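Gripper pads: what the service interval leaves out

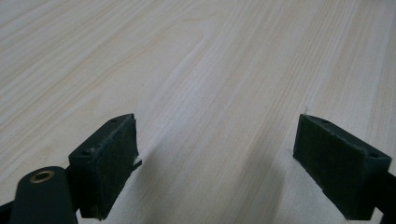

The hand gripper on the Plitar bench is meant to have its pads changed every 3000 closes, and I have never been convinced by that number. It comes from the supplier's sheet, which was written for people picking up clean cartons all day. We don't do that. At the last check the counter stood at 3197, so by the sheet both pads were overdue, and by the sheet both were equally worn. Look at the gripping faces with the jaws open, though. The left pad has a strip of material frayed and peeling away near the middle of its face, sticking out into the gap like a flap. The right one looks a good deal cleaner. Same mechanism, same counter, and one of them could arguably have stayed on.

The people at Jisby, who sold us the pads, say uneven wear means the fingers are out of line. Perhaps. They would also like us to buy their setting jig. I'd want to see a proper measurement before spending anything, and the first thing to measure is play in the links. A worn bushing lets one finger arrive late and drag, and a fresh pad on a loose arm will only fray again. Wiggle the finger by hand with the power off. If it rocks, leave the pads alone until the link is sorted.

For anyone doing the swap on the Mekonnen or Vunitz benches, which use the same pads:

Power off and jaws fully open. Support the finger from behind before you loosen the pad, or you will be straining the arm.
Trim nothing. A cut flap leaves a step in the face and small parts catch on it.
Change both sides together, even if one looks fine. I grumble about the cost as well, but a new pad opposite an old one shifts the centre of the grip.
Wipe the new faces with a dry cloth. The spray cleaner in the cupboard leaves a film.
Close slowly on a bit of scrap card and check that the marks match on both sides.
Reset the counter and write the old reading in the log.

The log is the weak spot. Vunitz has one entry since May, reading 433, with no note of what state the pads were in. A number alone tells us very little. Please put down which side had gone and where on the face – top, middle or bottom – and how bad it was.

Until we have a few months of that, I suggest looking at the faces after every 30 closes on any new job. It takes a few seconds with the jaws open. The supplier's interval can stay on the wall, but I wouldn't plan the spares order by it.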